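Storar Dining Set: Set-up and Care Guide
Section 7: Placing the table and chairs

By now your table is standing on its own base and the bolts have had their final turn, so the heavy part is over and you can put the kettle on before going any further. What remains is finding the set a good home in the room, and it is well worth taking your time over it.

1. Choose your spot while the floor is still clear. Sweep first, especially on tiles, as a bit of grit under a metal base will leave a scratch you'll be cross about for years.

2. If you have large windows, leave a walkway of at least 40 cm between the chair backs and the glass or ledge. You will want to get past with a tray — and somebody has to clean the panes now and then.
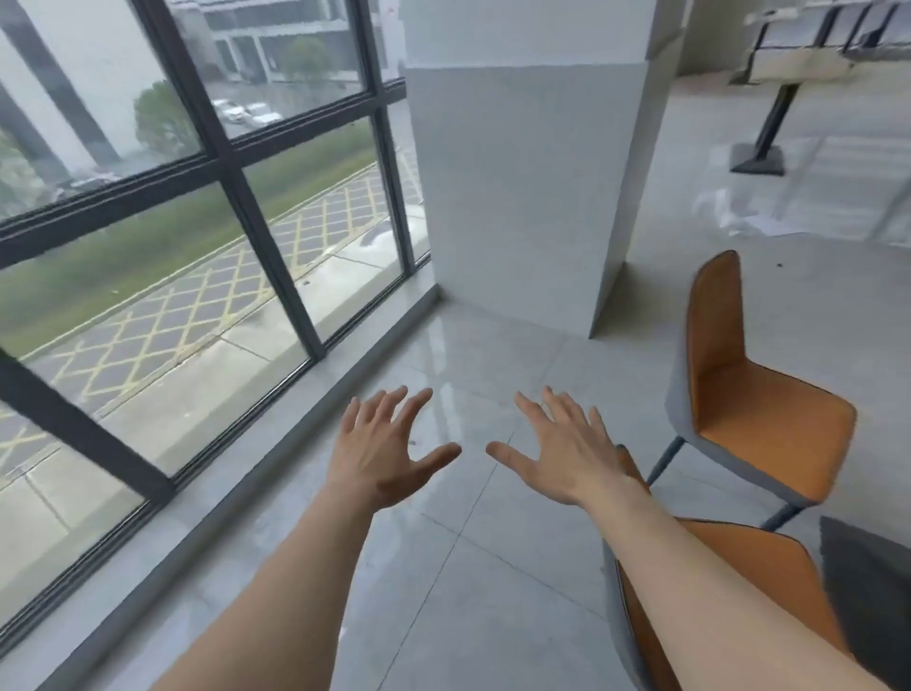
3. With a helper at the other end, lift the table by its base and set it down gently. Please don't drag it, however tempting the last few inches may be.

4. Press lightly on each corner in turn. If the table rocks, go back to the levelling steps in Section 5 and adjust a little at a time.

5. Bring in the chairs, two to each long side. Hold each one by the outside of the shell when you carry it, and keep your fingers off the piping, which can work loose if it is used as a handle.

6. Push the chairs in slowly and check that they clear the base underneath. Leave a small gap between the backrests and the table edge so the upholstery doesn't rub.

Note: Strong daylight will mellow the colour of wood and fabric over time. Turning the table end to end every December helps it to age evenly, and you may as well swap the chairs over while you're at it.

Caution: Do not stand on the chairs, even to reach a curtain rail.

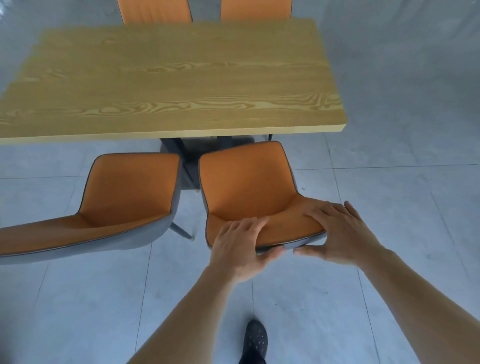

How soon can I wipe the tabletop with a damp cloth?
Wait 20 hours after applying the Bredo oil, then use a soft cloth that has been well wrung out, following the grain, and dry the surface straight afterwards with a clean tea towel.

For spare felt pads, ask your shop for part 209.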